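买机械臂，先把夹爪的钱留出来

2021年4月18日

每年4月都有人拿着设备预算表来问我意见，表的样子差不多：第一行是机械臂，占掉八成以上的钱，下面是控制柜、安装费、培训费，最后一行写着“末端工具及其他”，数字多半是前面都填完以后剩下的零头。我的看法是这个顺序应该倒过来。

先说一件我经手的事。Kalthorpe的装配车间前年上双臂工位，总预算115万元。机械臂选了Hauser，两台，价格谈得不错，大家都满意。夹爪用的是随机附送的标准平行指，理由是“先用着，不行再换”。三个月以后开始换，换了两种指尖，又改了一次安装法兰，中间还停了两周等加工件。换下来的东西现在还在库房架子上，没有报废，也没有人用。这笔钱分散在维修费、耗材费和外协费里，年底汇总时谁也说不清一共花了多少。

机械臂的参数写在样本上，负载、臂展、重复精度，三家供应商摆在一起，半天就能比完。夹爪比不了，因为它取决于要抓什么。一个直壁的杯子和一个底部外扩的杯子，对手指的长度、开口和下探角度的要求就不一样。要抓软的、弯的、反光的东西，又是另一回事。这些在样本上查不到，只能拿自己的工件去试。

所以我主张把试抓的费用单独列一行，而且排在机械臂前面。具体做法不复杂：挑出最难抓的几样东西，带到供应商那里，或者租一套夹爪回来，在自己的桌子上试。Orness去年就是这样做的，租金每天1,000元，试了不到两周，最后选的臂比原计划小一号，省下来的钱够再买一套备用手指。有人觉得没签合同就花钱不合规矩，这个规矩我认为该改。

双臂工位还有一个容易漏掉的地方，就是两只手要在同一块地方干活。单臂方案里，手指粗一点关系不大，绕开就是了。双臂方案里，一只手在杯子两侧，另一只手从对面伸过来，留给对方的空间很小。手指的外形、导轨的宽度、螺钉头朝哪边，都要算进去。布局图上通常只画臂的活动范围，不画手指，图上看着宽敞，装起来就不是那么回事。
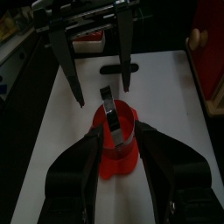

预算表应该怎么列

我现在给人改表，顺序固定如下。

第一行写工件和试抓，包括租赁、样件和人工。这一行没有结果之前，后面的数字都只算估计。

第二行写夹爪和手指。每只手至少按2套手指报价，一套装机，一套备用。双臂工位如果两边手指不同，就分开写，不要合并成“夹爪一批”。

第三行写机械臂。到这一步，负载和臂展应该已经由前两行定下来了。

第四行写工作台、照明和固定件。桌面反光、台上开槽的位置，都会影响后面的调试时间，等臂装好了再改台面很不划算。

第五行写第一年的改动费。Sodura的做法是预留夹爪金额的3成，我觉得合适，用不完退回就是。

反对的意见我也听过。采购部门说，末端工具金额小、品种杂，单独走流程太麻烦。麻烦是真的，可以和供应商签一份框架协议，在额度内按需下单，审批一次就够了。另一种意见说，夹爪将来会越来越通用，现在花这个力气不值得。将来的事我不好判断，但今年要用的设备，应该按今年买得到的东西来做预算。

改完表，机械臂那一行往往会变小，总数不一定变。审批的人如果问起来，把试抓记录附在后面，比附样本有用。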